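Why Do Tennis Players Keep Asking for New Balls?

If you've ever watched a tennis match on TV, you've probably heard the umpire call out "New balls, please!" I used to think somebody had lost the old ones. My nephew asked me about it last December and I gave him a terrible answer, so I went and found a better one.

A tennis ball is a hollow rubber shell with fuzzy cloth glued on the outside. The air inside is squeezed in tighter than the air in your bedroom, and that's what gives the ball its big bounce! Every time a player whacks it, the rubber gets squashed nearly flat on one side and then pops back into shape. Do that over and over and the ball starts to get tired and soft.

The fuzz changes too. It rubs on the court and on the strings, and it can puff up or wear thin. A puffy ball drags through the air and slows down. A thin, bald one zips along faster. Players can feel the difference right away - I can't, but I'm not very good.
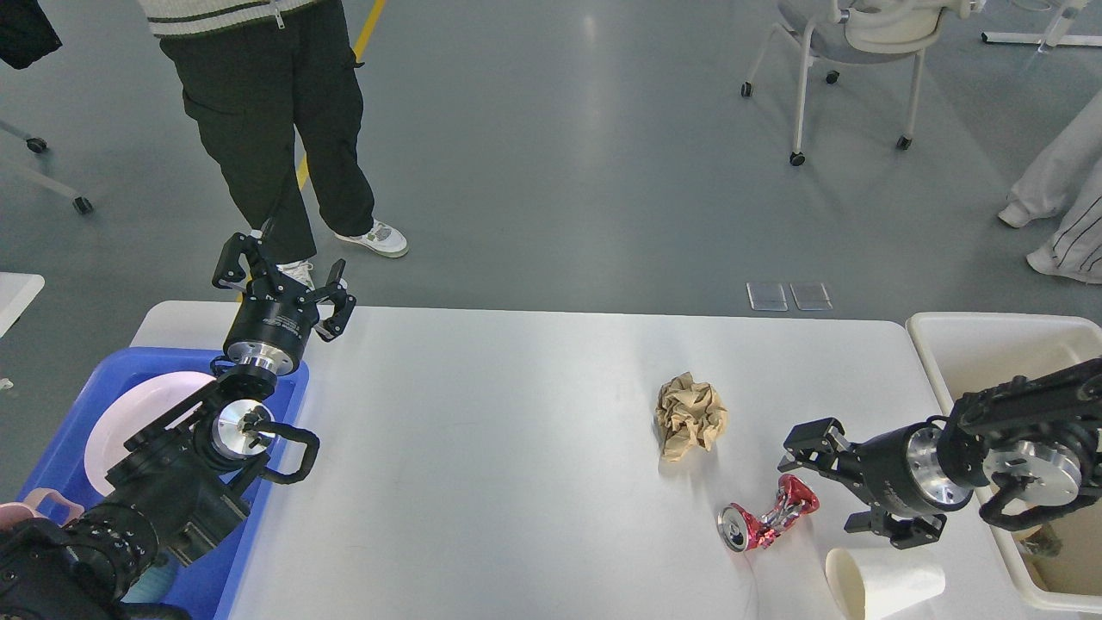
So in most big matches the balls are swapped after the first seven games, and then after every nine games from there on. Why is the first turn shorter? The players use those same balls to warm up, so they've already taken some hits before anyone scores a point.

Watch what the server does at the changeover. She'll often hold up a new ball to show the other player, which is a polite way of saying "watch out, this one's lively."

My old coach, Roel Verhoeven, kept his used balls in a big bag by the fence. I once counted 86 of them in there (it was raining and I was bored). We practiced with those until they hardly bounced at all - thud, thud, thud.

You can try a test at home. Drop an old ball and a brand new one from the same height onto a hard floor, and see which one bounces higher. Ask first if you live upstairs!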